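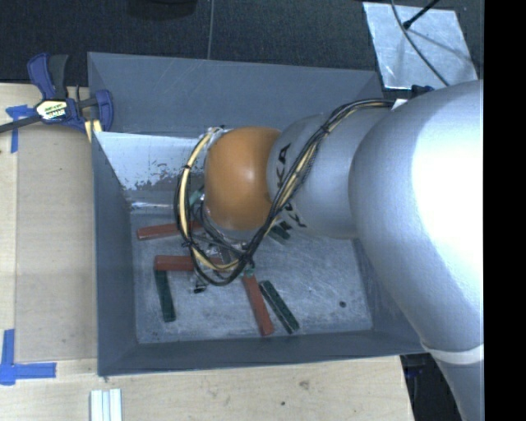 *Gray bin on the pale tabletop, narrow blocks inside.*

# Match-Day Court and Equipment Inspection: Indoor Volleyball

Carnegie Gym, Courts 1 and 2. June tournament, both match days. Complete before the doors open to teams at 7:30 a.m. Mark each line OK, FIX or OUT, and write a comment for anything other than OK. A court with an OUT line is not released for warm-up.

## 1. Playing surface

- [x] Surface swept and dry-mopped, both courts — OK
- [x] Boundary and attack lines intact, no lifted tape — **FIX**
- [x] Floor sleeve covers flush when poles are out — OK
- [x] Free zone clear on all four sides — **FIX**
- [x] No standing moisture at exterior doors — OK

Comments: Court 2 attack line, north side, had a lifted section 18 inches long near the sideline. Old tape pulled, residue removed, new tape laid and rolled. Recheck between matches. Bleacher section behind Court 1 was one row too far out and reduced the free zone at the end line. Row retracted and locked.

## 2. Poles, sleeves and padding

- [x] Poles seated to full depth in sleeves — OK
- [x] Locking collars tight — OK
- [x] Winch handle removed or folded after tensioning — **FIX**
- [x] Pole pads cover full required height, straps closed — OK
- [x] Referee stand padded at front and sides — OK
- [ ] Referee stand platform stable under load — **OUT (Court 2)**

Comments: Court 1 winch is the older Murnik unit. The handle does not fold and was left on after setup. Removed and stored at the scorer's table. Court 2 referee stand rocks on the rear left foot. The adjustment bolt is stripped and will not hold. Stand tagged and moved to storage. Replacement brought from the practice gym, checked under load, accepted. Court 2 released after the swap. The original line stays OUT until the bolt is replaced.

## 3. Net and antennas

- [x] Net height measured at center and over both sidelines — OK
- [x] Height over both sidelines equal — OK
- [x] Top and bottom cables free of broken strands — **FIX**
- [x] Antennas vertical, outer edge of sideline, no cracks — OK
- [x] Side bands aligned with sidelines — OK
- [x] No loose cord ends below the bottom tape — OK

Comments: Measure after final tensioning, with the chain or rod, and again after the first match. The Mitico net on Court 1 relaxes during the first hour of play and has needed a second adjustment on both previous uses. One broken strand found on the Court 2 top cable, inside the sleeve at the winch end. Strand end taped for today. Cable to be replaced before the next event, no exceptions. Do not retape it a second time.

## 4. Balls and carts

- [x] Game balls at specified pressure, same model on both courts — OK
- [x] Warm-up balls free of split panels — **FIX**
- [x] Ball cart casters lock — OK
- [x] Carts parked outside the free zone during play — OK

Comments: 19 warm-up balls checked, 2 rejected for split seams. Rejected balls are marked with an X and kept in the office. Gauge used was the Nemia dial gauge. It reads the same as the digital one, but the needle sticks near zero — tap before reading.

## 5. Team benches and scorer's table

- [x] Benches level, no exposed fasteners — OK
- [x] Table padded on the court side — OK
- [x] Power cords taped down or routed behind the table — **FIX**
- [x] Scoreboard and horn tested from the table — OK

Comments: Scoreboard cord on Court 1 crossed the substitution path. Rerouted behind the bench and covered. Horn on Court 2 is audible but weak at the far end line. Second referee to be told before the first match.

## 6. Emergency and access

- [x] Exit doors unlocked and unobstructed — OK
- [x] AED in cabinet, status light green — OK
- [x] Ice and first aid kit at table — OK
- [x] Floor towels at each bench, minimum of 12 total — OK
- [x] Stretcher route to the east door clear — OK

Comments: The east door sticks at the threshold in humid weather. It opens with a firm push and was tested twice. Keep the equipment rack out of the corridor, including during teardown.

## Open items

1. Court 2 referee stand, rear left adjustment bolt. OUT.
2. Court 2 net, top cable. Replace.
3. Court 1 winch handle. Request folding type.
4. Court 2 horn. Check battery, then speaker.

Courts 1 and 2 released for warm-up at 7:20 a.m.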